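The Last Ferry to Verport

Missed the four o'clock by 5 minutes. Five! Ran the whole pier with the cake box held out in front of me like a bomb and got there in time to see the ramp go up.

So. Flurkura terminal, January, one bench, one heater that ticked. Next boat at nine. My mother was turning 91 across the water and I had her cake, her good shoes, and a speech I hadn't written.

Tried to write it. Got as far as Dear Mom. Crossed out Dear.

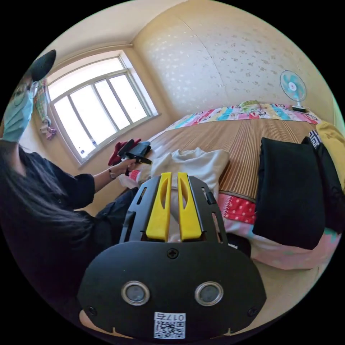

You'll want the Thorlacius, came from behind the ticket glass, very flat. Freight boat. Leaves at six, takes foot passengers if they don't complain.

I said I never complained. Which was a lie, I'd been complaining out loud to the heater for an hour.

How much? 20, cash. I had 2,000 in the envelope my brothers had put together for her, and in my own pockets nothing but a parking stub. Stood there. Took a twenty out of the envelope. Felt like I was nine and back in her purse.

She always knew, too. Never said a word, just counted it slowly at the kitchen table with me watching. 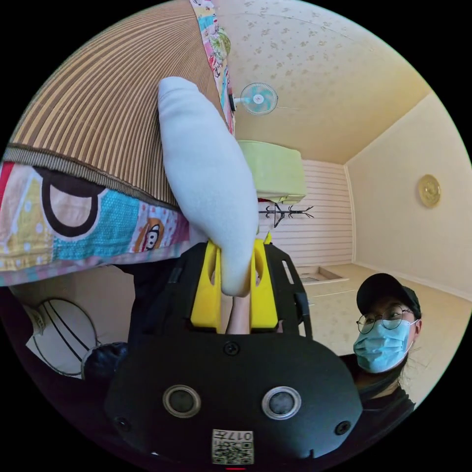 The Thorlacius smelled of onions and diesel. I sat on a crate with VUKUS stenciled on it and ate a corner of the cake - a small corner, the back one - then turned the box so the gap faced away.

Dark by the time we saw the Verport lights. No speech. Frosting on my cuff. She was at the door before I knocked, in her slippers, waiting on the shoes.

She took teh envelope and didn't open it. Weighed it in her hand a bit.

"You took the freight boat," she said, and went to find the plates.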